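The Lemon Drop Slot, or How One Rubber-Banded Sprite Took Over My Evenings

If your group chat is anything like mine, it has been nothing but Graltutach screenshots for the past few weeks. And if it isn't, let me catch you up, because this is the most fun I've had following a small game in ages.

Graltutach came out last February as a quiet puzzle game about running a train station snack kiosk. You stock shelves, you serve commuters, you try to keep the pigeon off the counter. It was made by two people, Jaime and Natália Marinho, and for its first few months it had the kind of player base where everyone knew everyone else's username. Lovely game, gentle music, very good pigeon.

Then came the trading update. Players could suddenly swap the little shelf items they'd unlocked, and one of those items, a yellow candy called the Lemon Drop, had a bug. If you put it in the bottom-left slot of your kiosk and closed the shop at 3 in the morning (game time, please sleep), it stretched to the full height of the screen and stayed that way. A giant wobbling candy, leaning over your commuters while they ordered coffee. The commuters had no reaction at all. They just kept ordering coffee. 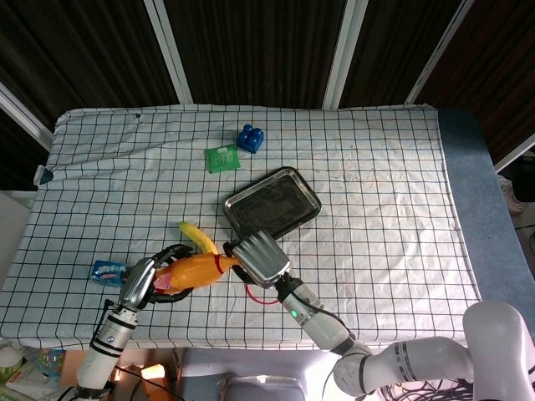
The first clip came from a player who goes by Kwak, who posted 10 seconds of it with no caption. By the time I saw it the next morning, people were already building whole kiosks around the candy. Somebody made it a chapel. Somebody else worked out that if you had two of them they leaned toward each other, and the fan art that followed was frankly beautiful.

What happened next is the part I love. The bug only affected Lemon Drops unlocked before the update, and there were 306 of those in existence. The Marinhos confirmed the number themselves, in a patch note that was otherwise about font sizes. So a glitchy candy in a kiosk game became, overnight, one of the rarest things you could own in it.

You can guess what the trading board looked like after that! People were offering full seasonal sets, the brass espresso machine, even the alternate pigeon (the gray one with the scarf, which took me most of a winter to get). One player offered to hand over an entire kiosk, shelf by shelf, and I believe the trade went through. I have a regular Lemon Drop, unlocked two days too late, and I keep it in the bottom-left slot anyway out of hope.

I got in touch with Natália Marinho to ask whether they planned to fix it, and she was cheerful about the whole thing. "We had a fix ready the same afternoon," she told me. "Then Jaime loaded up a save with the big candy in it and we both laughed so hard that we put the fix in a folder and left it there." The folder, I'm told, is called Later.

They did make one change. The big candy used to cover the clock, so players who had one kept missing the last train. Now the clock moves over to make room. That's the entire patch, and I think it tells you everything about the way these two treat their players.

There has been some grumbling too. Aurora Cunha, who has been running the weekly kiosk showcase since launch, thinks the rush has made the trading board harder for newcomers. She pointed me to a thread where a new player asked for a paper cup and got 66 replies, nearly all of them asking whether they had an old Lemon Drop. She'd like a separate board for rare items, and I'm with her on that. Someone did eventually send the cup.

Friederike Ehlers has been tackling it from another direction. She wrote Skener, a free tool that reads your save file and tells you whether your candy is one of the originals. It takes a second to run and doesn't change anything in your save. Before it existed, the only way to check was to sit through a game night and wait, and there were a few sad stories about trades that ended in a perfectly normal-sized candy. I ran my own save through it even though I knew the answer. It said "ordinary, but sweet." Thank you, Friederike.
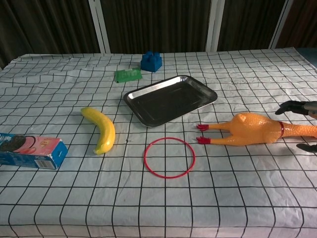 A blue toy brick with round studs, on grid-print cloth.

If you want to jump in now, you're in good shape. The game has grown a lot since that first build and you don't need a rare anything to enjoy it. A few things I wish I'd known when I started:

Unlock the second shelf before you buy the awning. The awning is gorgeous and it does nothing for your first week.

Feed the pigeon once a day. More than that and it brings friends.

Say yes when the night conductor asks to borrow your umbrella. I won't spoil it, but say yes.

Leave the radio on channel three when you close up. There's a song on it that only plays with the shutters down, and Cristóvão Gouveia, who wrote the whole soundtrack, has been slipping new verses into it with every update. The latest one has a line about a candy as tall as a house, and I yelped out loud when I caught it.

As for what's next, the Marinhos are working on a second station called Panel, which sits at the other end of the train line. From the little bit they've shown, it's got a flower stand, a very grumpy ticket machine, and a platform you can decorate with your neighbors. You'll be able to send items down the line by train, and yes, I asked, and yes, the big candy will fit. It apparently takes up an entire car. Passengers will have to stand.

No release month for Panel yet, and I'm fine waiting. I've got shelves to rearrange.

The showcase this week has an all-yellow theme, so if you've got a kiosk you're proud of, send it to Aurora through the in-game mailbox before the night train leaves. Mine's already in. It has lemons, a canary, a raincoat on a hook, and one very small Lemon Drop at the bottom left.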